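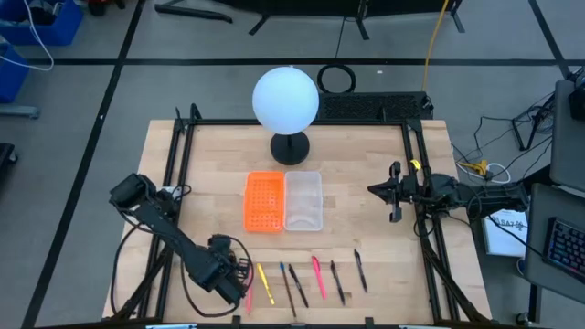 Yatziri Ponce wrote in last week to tell me I was wrong about paper letters, and that if I really missed getting them I should try sending one first. Fair enough! I went back through my drawer and the last one I'd mailed to anybody (birthday cards don't count, I've decided) was to my cousin Jhair, the November he moved to Omudside. He never wrote back, but then I'd put the wrong apartment number on it.

So on Sunday I sat down after breakfast and wrote to him again. I figured I'd knock it out in twenty minutes. It took until lunch, and I ended up with around 700 words, most of them about my neighbor's fence and whether our grandmother's soup had corn in it. My hand hurt. I'd also forgotten how you can't take anything back in a letter – I had a whole paragraph in there complaining about his brother and had to copy out page two all over again.

Then came the stamps. I had a sheet left over from who knows when, and I stood in the kitchen wondering if they were still good. They were the forever kind, so yes.

Walter Huamán, if you're reading this, you're next, and please send me your new address because the one I have is from before Reltholm. Anybody else who wants a letter can leave a note in the comments. I can't promise good handwriting, and I will probably bring up the soup.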